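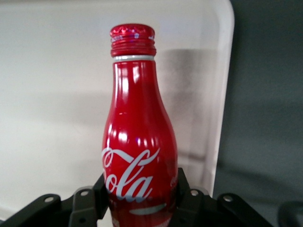
Why Does a Bottle Have Shoulders?

Have you ever looked really hard at a snack package? I mean looked at the package and forgot about the snack for a minute? Packages are full of clever ideas, and once you start spotting them you can't stop!

Let's start with the red Coca-Cola bottle. This one is aluminum, the same metal used for soda cans. It has a skinny neck and then it gets wider and wider until you reach the big round part. People who make bottles use body words for these places. The neck is the neck, the sloping part under it is the shoulder, and the big part is the body. (Bottles have no elbows. I checked.)

A narrow neck helps you pour slowly, so your drink goes into the cup and stays off your shoes. It also means the cap can be small. The cap on this bottle is a screw cap, with tiny ridges you can feel with your fingertips. Try twisting a smooth lid with soapy hands and then one with ridges. What a difference!

Why are so many drink bottles round?

Fizzy drinks have a gas called carbon dioxide squeezed into them. The gas pushes outward on the bottle in every direction, all day and all night. A flat wall bends when it gets pushed, but a round wall shares the push evenly all the way around. That makes round shapes great at holding in fizz.

Round things do have one problem. Stand six round bottles together in a carton and look down from the top. See the gaps between them? Those gaps are wasted space. When my friend Guadalupe Salinas worked at the Kokdale warehouse, she spent a whole April packing round jars into square crates, and she still talks about those gaps!

Boxes love to line up

Now we come to cookies. Shortbread doesn't fizz and it doesn't push on anything, so it can live in a box with flat sides. Flat sides fit snugly against other flat sides, and you can stack boxes on a shelf like bricks in a wall.

What shortbread needs is protection, because it is buttery and crumbly. Cardboard is good at this job. It is light, it folds along straight lines, and it takes a small bump so the cookies don't have to. A long, narrow box also makes a handy row for cookies to sit in. 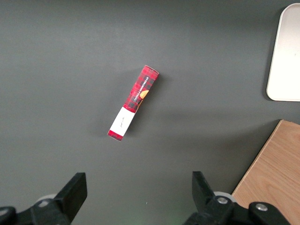

A box of vanilla shortbread in a red tartan pattern.

That criss-cross pattern is called tartan. It is made of stripes going one way and stripes going the other way, and where they meet you get squares. Tartan was woven in wool long before anybody printed it on cardboard. Shortbread is a famous treat from Scotland, and so is the pattern - well, you can't eat the pattern, but you know what I mean!

Look at the colors, too. The bottle is red and the box is red. Red is easy to spot from far away, even on a crowded shelf. Next time you are at the store, stand at the end of an aisle and see which packages you notice first.

Try it yourself: the squeeze test

You will need two sheets of paper, some tape, and a few light paperback books.

1. Roll one sheet into a tube and tape it shut.
2. Fold the other sheet into four equal panels and tape it into a square tube, the same height as the first.
3. Stand both tubes on the table.
4. Lay a book gently on top of each one. Add another, and another.
5. Watch the walls. Which tube buckles first, and where does it start to bend?

Máté Gál tried this with his class, and their round tube held up to 20 thin books before it went down with a splat. Yours may do better or worse. Thick paper, thin paper, neat tape, messy tape - it all changes the answer, so do it more than once and write down what you get.

Words to know

Aluminum: a light, silvery metal that can be painted or printed.
Carbon dioxide: the gas that makes the bubbles in soda.
Tartan: a pattern of crossing stripes.
Buckle: to bend suddenly when pushed too hard.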